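Second month with the Wirkent hand grippers, the rental kit out of Usville, and I've stopped reading the manual, mostly because I reached the end of it. It's 22 pages long and four of them are about the carrying case.

The offer is simple. You pay 700 a month, a pair of grippers arrives by courier, and you do chores with them so that a robot may someday do the chores worse. Gridmont sells a similar kit for 2,000 outright, with nicer foam. I went with the rental because I know how my hobbies end.

Cloth has been the job since July. The yellow fingers get hold of fabric more easily than I expected, and let go of it with some reluctance. Two people with a gripper each is the way to go, if you can find a second person who'll still be speaking to you by lunch.

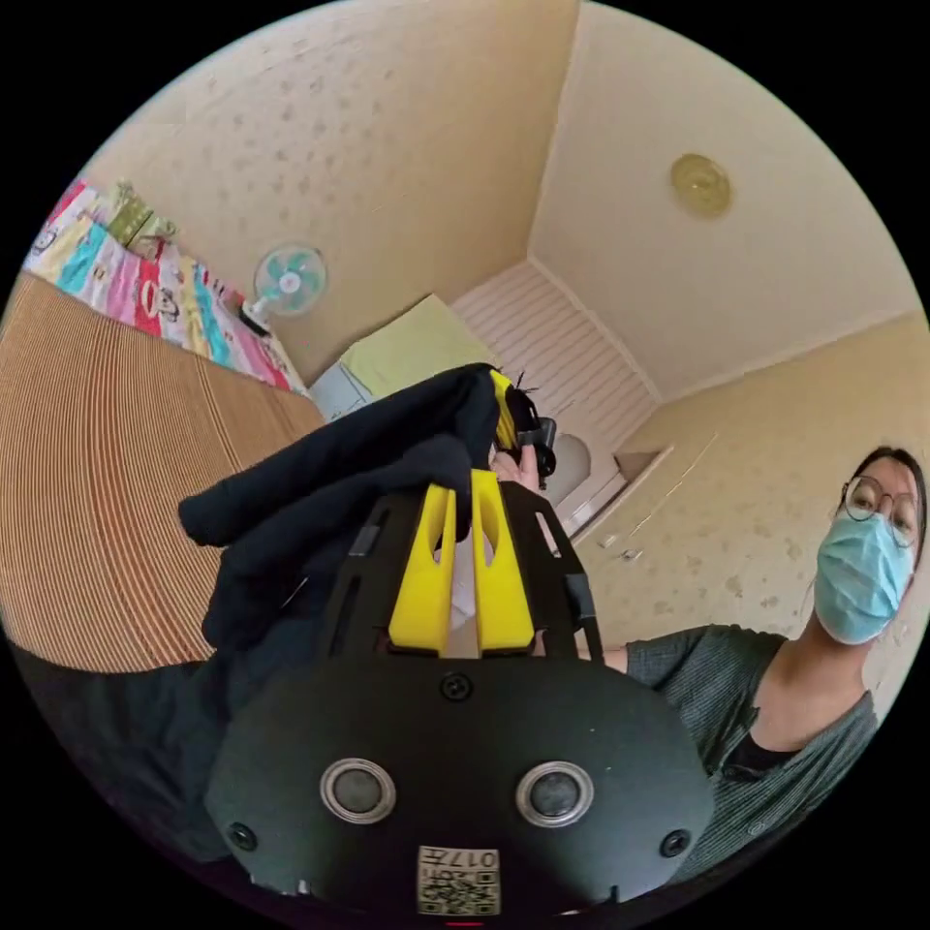
Vlček wrote in to say that I'm being too kind, and that any kit at that price ought to include spare fingers. He wore out his first set on bath towels and waited nine days for new ones.

Fair enough. Mine came without spares too, and the parts page on the Wirkent site has said "soon" for as long as I've been a customer. The upload software is better: it took all 3,576 of my clips and only lost its temper with the ones I'd named after soups.

I'm keeping the kit through the winter. Socks are next, and I've asked support whether they count as one item or two.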